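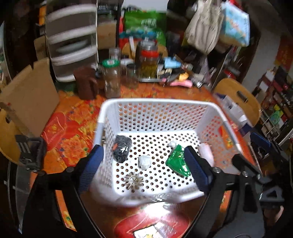 *White perforated basket on the floral cloth, with mug or pitcher and green-lidded jar behind.*

October 19, 2022 – storage bench, small-parts basket, entry by J. Lill

Continuing the drawer clear-out. The white basket is now the holding tray for anything out of the Clarkitz drawers that has no label or no obvious home. Contents are a mix: a black packet, a glossy green packet, a beige gear-like part with pointed spokes, a pale pink elongated piece, and two crumpled bits that I would throw out unless someone claims them. One more packet, white and clear with yellow print, is on the cloth in front of the basket and belongs with the rest.

Basket itself: rectangular, perforated floor and walls. Inside floor length 310 mm by steel rule. Good for packets. Less good for hardware – the M3 screws from drawer 4 went straight through the floor when I tried them last time, and I spent part of an afternoon on my knees. Screws, washers and anything else under the hole size stay in lidded tubs. The spoked part is well over hole size and can sit loose.

Spoked part. Not matched to anything yet. Checked against the Flakia feeder drawings, sheets 1 to 6; the only wheel of that general form is on sheet 5 and has a keyed bore. Have not put calipers on ours. To do:

- outside diameter over the points
- bore, and whether it is round or keyed
- thickness at hub and at tip

If the bore is keyed, file with the Flakia spares. If plain, it goes in the unknowns box with a tag and we stop thinking about it.

Packets. Do not open them to see what is inside. Weigh closed, write the weight on masking tape, stick the tape on the back so the print stays readable. Small scale was checked against the 100 g weight this morning and read 100.0 twice. Record sheet is 2872, same one as the May sort. Columns are unchanged apart from the last, which used to be "supplier" and is now "where found", as half the supplier entries were guesses.

The May sort went wrong in one respect that I want to avoid repeating. Parts were grouped by color first, then by size. It looked tidy, and it split at least two sets across different drawers, including the Grultoletti clips, which come in mixed colors in one bag. Order this time: function if known, then material, then size. Color goes in the notes column only.

Cloth. The orange floral one is a poor background for this work. Small red, orange or yellow parts will disappear into the print, and it throws glare near the front of the basket. The perforations let the pattern show through too. A sheet of plain gray card under the basket would fix most of it. There is some in the flat file, second drawer down. The cloth stays on the table for now; it keeps parts from rolling better than the bare top does.

Mug and jar to be moved off the table before weighing starts. The jar goes back on the shelf with its green lid on.

Still open:

- drawer 13 not started, sticks at half travel
- Xiao order for divider trays, quantity to be confirmed once the drawers are measured
- decide on the pink piece. My guess is an offcut, low confidence
- masking tape nearly out

Next entry after the caliper readings.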